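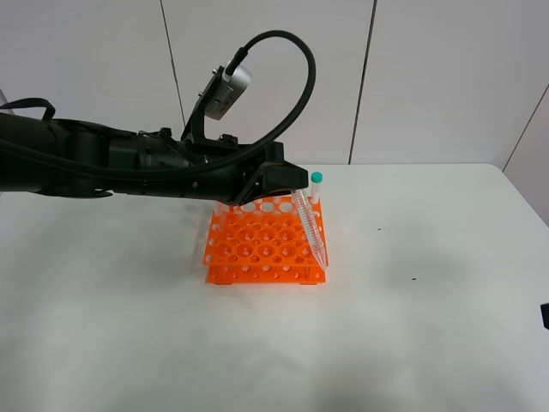

An orange test tube rack on a white tabletop

About Deller

Hi, and thanks for clicking over to this page! I'm the owner of Deller, a small water testing shop in Museck, and if you have a private well anywhere in the valley there's a decent chance I've had a jar of it in my hands.

I got into this by buying a house with a bad well. The tea tasted like pennies, the tub went orange, and every company I called wanted to sell me a softener before they'd tested a thing. So I took a night class, then another one, then a job in the lab over at Hendriks, where I stayed for 16 years (longer than I've stayed anywhere, my husband included, though he's catching up). When they closed the counter for walk-in customers I rented the old shoe store on Hura Street and put up a sign.

We don't sell filters, softeners or tanks. We test your water, mail you a report in plain English, and then you can call me and ask what it means, and people do! Last year we tested 1025 wells, and roughly 400 of those were for folks in the middle of buying a house, usually in a big hurry. June is our crazy month.

The basic test covers bacteria, nitrates, iron, hardness and lead. Arsenic is extra, and I'd get it if you're up on the ridge. Pick up a bottle at the front desk, fill it from the kitchen tap in the morning, and bring it back the same day before three. Please don't use a mayonnaise jar. I know you washed it.

We're open Monday through Thursday, and there's parking behind the bakery. The dog in the window is friendly but she will lean on you.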